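How to Make a Home Inventory for Your Insurance (and Finish It)

When we moved to Trundunville, the insurance company asked me for a list of what we own. I did not have one. I wrote it from memory in one evening, and later I found that I forgot almost everything smaller than a chair. Since then I have made the list properly, and I repeat it every September. I will explain my method, which needs only a phone and a simple spreadsheet.

Before you begin

Read your policy first. Look for the limit for single items. In my policy, any object worth more than $2,000 must be listed separately, with a receipt or an appraisal. Your limit can be different, so please check it.

Then make a spreadsheet with these columns: room, item, maker and model, serial number, year bought, price paid, where the receipt is. Do not add more columns. My first version had a column for color and one for condition, and I stopped filling them in after the kitchen.

Step 1. Choose one room and one direction

Stand at the door and go along the walls to the left until you come back to the door. The middle of the room is last. It sounds too simple, but without a fixed direction you will write some things twice and miss others.

Open shelves take the most time, because there are many small things of different kinds next to each other.
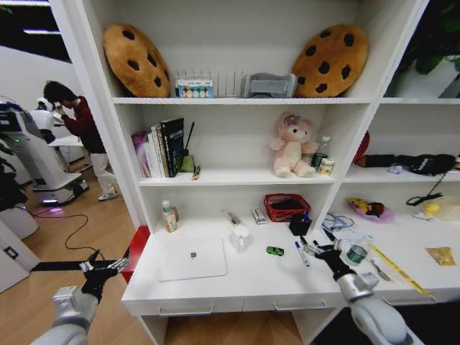
Do not write every pen and every paperback. For small things I use group lines, for example "children's books, one shelf" or "desk supplies", and I give one price for the group. The insurer wants to understand the total. A group line with a reasonable price is much better than an empty line.

Step 2. Photograph before you write

Take one wide photo of each wall, then one photo of each shelf or cabinet with the doors open. Do not tidy up first. If you tidy, you will start sorting, and then the afternoon is gone.

For electronics, also photograph the label with the serial number. It is usually on the back or on the bottom. Pull the plug before you turn anything heavy.

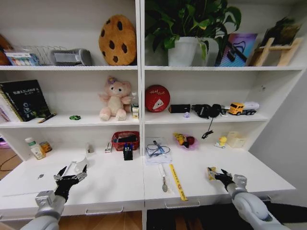 White shelves over a desk, with storage and a cookie cushion on the top shelf.

Step 3. Fill in the spreadsheet from the photos

Now you can sit down. Open the photos on a big screen and write the lines room by room. I name the files by room and number, such as "hall-3", and I put the same name in the spreadsheet.

For the price, write what you paid, if you know it. If you don't know, look up what a similar new item costs today and put the letter E (estimate) next to it. Be modest with estimates — a list where everything looks too expensive can bring more questions.

Step 4. Find the receipts

Search your e-mail for the words "order" and "invoice" together with the name of the shop. I found the receipt for our Ciltell washing machine this way, after I was sure it was lost. It was $1,721 with delivery, and I had estimated much less.

Scan paper receipts soon, as the printing can fade.

Step 5. Keep three copies

I keep one copy on the computer, one in online storage, and one on a memory stick at a relative's home. A list which exists only in the house can be lost together with the house.

Updating the list

Add big purchases on the same day. Everything else can wait for the yearly check, which takes me one morning now. Delete the things you sold or gave away, but save the old version under another name.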